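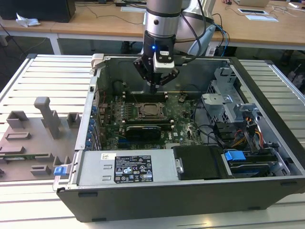
The retry that nobody asked about

March 29, 2023
By our workshop columnist, Hornholm

200 shares | 7 comments

I want to write about a word in a log file. The word is "recovered". In our workshop in Hornholm we had this word on the screen for many months and we were pleased with it. I now think it is a dangerous word, and that the people who make and buy robots for small workshops should stop using it the way we did.

First I must explain what the work is. We receive desktop computers from offices and schools, mostly from Lollstead and the villages near it. Parts that are still good are taken out, tested and used again. For this we have a robot arm over a metal table. The case lies on its side with the panel off, and the gripper comes down from above to the motherboard. Memory slots are the difficult place. They are narrow, they stand close to the processor socket, and the two fingers must come between many small components which do not forgive a push from the side. There is also the drive cage on one side and the power supply along the front, so the arm cannot come in from any direction it likes.

A memory module is held by small latches. A person opens them with a finger and feels when they give way. The robot pushes them, and after this it believes they are open. Then it takes the module and pulls. If the pull needs more force than the limit, the arm stops and goes back up.

What happened in July

One day in July a module did not come out. The latch on one end had moved only halfway. I suppose there was old dust in it, but I cannot prove this. The gripper closed on the module, pulled, met too much force and stopped. So far, everything was as it should be. Then the program did what it was made to do, and tried again. It opened the fingers, moved a little to the side, closed them and pulled. It was allowed to do this five times.

On the last try the module came out, and the end of the slot came with it. A piece of black plastic jumped on to the floor, and some of the thin contacts inside the slot were bent flat. The log wrote "recovered". The arm put the module in its holder and went on to the next step.

If this was all, I would have one broken board and no essay. But my colleague had seen the arm stop. She was standing on the other side of the table, she saw it go up and stay there, and she thought that the robot was waiting for help, as it often did at that time. She leaned over the case to look at the latch. Her hand was inside the computer when the arm began its next try.

She was not hurt. She felt the movement of it more than she saw it, and she took her hand back very fast. The gripper passed over the place where her fingers had been and closed on the module. We were all quiet for some time after this. Then one of us pressed the red button, which was by then of no use to anybody.

Whose fault it was

The first answer in the room was that she should not have put her hand in. I have heard the same answer from other people since, and I do not accept it. Yes, there is a rule, and the rule says that you press the stop before you reach in. It is on a sheet on the wall. She knows the rule and she had signed it. But a rule which must be remembered at the moment when a machine looks asleep is a weak rule. We had also taught her the opposite in practice. In the weeks before, when the arm stood still above a case, it was in most cases really waiting, and one of us would go and loosen the latch with a plastic tool and then press the button to continue. None of us pressed the red stop for this. I did not press it myself. The restart after a red stop was slow and there were computers waiting on the floor.

From the outside, the two kinds of standing still were the same. There is a small blue light on the wrist of the arm. In our setup it was blue when the arm was working, and blue when it was between two tries, and blue when it was waiting for a person. The screen on the desk did show the difference, in small letters, but she could not read the screen from where she stood. I went afterwards and stood in her place to check.

I wrote to Dridetti, who supplied the control program, and their reply was polite. They said that the retry is a setting, that the number of tries is chosen by the customer, and that the arm moves slowly and with limited force, so that contact with a person is tolerable. All of this is correct. I also looked in the papers and found who had chosen the number. It was chosen at installation, by us, in a meeting where we talked mainly about how many computers we could finish in a day. I have no memory that the word "hand" was said in that meeting.

About the force I have a different opinion. A limit which is safe for an arm in free air is one thing. Inside a computer case there are bent metal brackets, sharp edges of perforated sheet, and screws that stick out. A slow push against my shoulder is a nuisance. The same push when my fingers are between the gripper and a drive cage is something else. The limit was 50 newtons, and I invite anybody who thinks this is little to press the back of their own hand with that force against the edge of an open case.

What the word was hiding

After that day I did something that I should have done before, and read the old logs. I looked at the last 200 cases that had gone over the table, and I looked only for the word "recovered". It was there much more than I expected. Then I went to the shelf with the boards that had failed testing, and I compared the labels.

A good part of the boards that we had thrown away as "received faulty" had this word in their history. We had been blaming the schools and offices for damage that we made ourselves. We had even sent a letter to Munteanu, a firm which delivers to us in large lots, and complained about the bad state of their machines. I was asked to write that letter, and I was also the one who had to write the second letter. The second one was shorter.

This is my main point, and it is separate from the safety, although it comes from the same root. When a machine fails and tries again by itself and then gets the result, the failure does not disappear. The module was out, so the program was satisfied. The program had no way to know about the slot. It did not look at the slot, it looked at its fingers and found that there was something between them. A person who pulls too hard and hears a crack will stop, and will probably say a bad word, and the others will come to see. With the arm there was a crack, and the arm had no ear for it, and the screen gave us a green line.

I do not say that a robot must never try a second time. I have heard this from colleagues who never liked the arm, and I think it is too much. The grip can be a little wrong, the light can be bad, and a second try from the same position costs nothing. But there is a difference between "I missed it" and "I pulled and it did not come". The first can be repeated. The second is information about the computer, and it should go to a human being before anything else moves.

What we changed

We set the number of tries after a force stop to zero. If the arm pulls and the module does not come, it goes up, moves fully to the side of the table and stays there until a person has pressed the button. The moving to the side is the important part for me, more than the zero. An arm that is waiting over the case invites you to put your hand under it. We also put a lamp on a post where it can be seen from every side, amber for "it may move" and white for "it will not move without you". The lamp was cheap. Dridetti made the change for the parking position in one afternoon, and I must say that they did it without an argument.

In the log we replaced the word. It says now "force stop, check slot", and the board gets a sticker and goes to the bench to be looked at under a magnifying glass.

We are slower. I do not want to hide this. There are days when the arm stands at the side more than it works, and a visitor asked me if it was out of order. Some in our workshop think that we went too far and that three tries would be a fair middle. I have told them that I will discuss it when the program can tell me what the latch is doing, and until then I will not. At the moment it still only believes that the latch is open.

7 comments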